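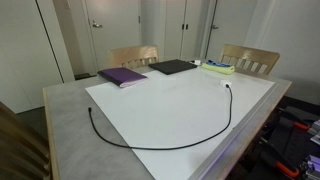

Section 4. Getting the remote desktop going on a machine with no monitor. Read all of 4.1 before you touch the config, people skip it and then mail Delia. You need the Nilel server package on the far box, the viewer on yours, and one wired connection for the first setup. Wi-Fi can wait. Lay the cable out first like the black one on the white board, in a wide loose curve with both ends where you can get at them, then look at the plugs. No tight coils, no kinks.

4.1 Before you start

1. Log in over ssh as a normal user. Not root.
2. Check free disk space. 2000 MB is enough for the server plus the basic desktop.
3. Write down the host name. Ours is skidham in all the examples below, swap in your own.
4. Stop any old remote session still running. Two servers fighting over one display number gives you a gray screen and no error mesage.

Note: if the box already has a graphical login running, skip to 4.3.

4.2 First session

1. Run nilel-setup. Takes a minute or two on older hardware.
2. Pick a session password when asked. Has to be different from your login password, the setup will refuse otherwise.
3. Choose display 2. Display 1 is kept for the local screen even when there isn't one plugged in.
4. Start the server with nilel-start 2.
5. On your own machine open the viewer and type skidham:2 in the address box.

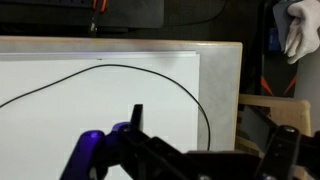
6. Enter the session password. You should get a plain desktop with one terminal window. If the window is there but the keyboard does nothing, click inside it once.
7. Set the screen size from the viewer menu, then disconnect and reconnect so it sticks.

Caution: closing the viewer does not end the session. Programs keep running on the far machine and so does anything you left open. Use nilel-stop 2 when you're done for good.

Caution: do not open the server port to the outside. Tunnel it through ssh, see 4.4.

4.3 Sharing a desktop that is already running

1. Log in as the user who owns the desktop.
2. Run nilel-share and answer yes to the prompt.
3. Connect to display 0 this time, so skidham:0.

Note: view-only is the default. Add the control option if you need to click on things. Thắng Phan's notes for version 18 say it the other way round, thats out of date.

Slow picture? Drop the color depth first, then turn off the desktop wallpaper. Compression last.

Section last changed 2023-06-02. Corrections to Delia Medina.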